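Le samedi, on range le salon

Chez Thu Ung, à Munwood, le samedi matin commence toujours par le canapé. Elle le tire de dix centimètres, passe l'aspirateur derrière, puis le repousse contre le mur. « Ma mère faisait ainsi, dit-elle. Je n'ai jamais essayé autrement. »

L'appartement mesure 63 mètres carrés et le salon en prend une bonne part. C'est la pièce où l'on mange des fruits, où l'on lit, où les cousins dorment quand ils viennent de Gindlow.

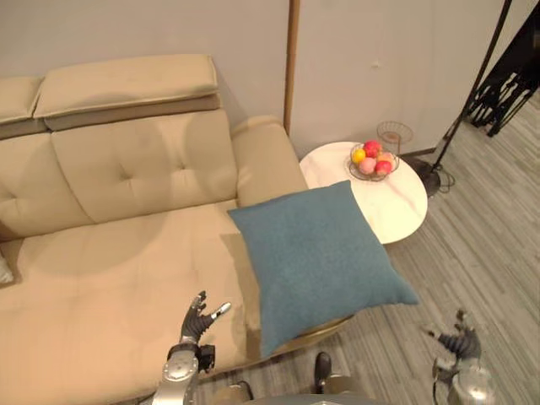

Les coussins sont la grande question de Thu Ung. Elle en possédait trop, elle en a donné presque tous à une voisine, et elle dit que le salon respire mieux depuis. Un seul coussin bleu, posé de travers près de l'accoudoir, suffit à réveiller le beige du canapé. Elle accepte qu'il glisse un peu vers le sol, car un coussin trop droit lui rappelle les salles d'attente.

Pour la petite table, elle suit une règle apprise chez Clurkitora, la boutique de décoration où elle a travaillé pendant ses études : on y met ce qui se mange ou ce qui se lit, et le courrier reste dans l'entrée. La sienne lui a coûté 88 euros en janvier. Elle l'essuie avec un chiffon doux et un peu d'eau tiède, jamais avec du vinaigre.

À onze heures, le rangement est fini et elle met l'eau à chauffer pour le thé.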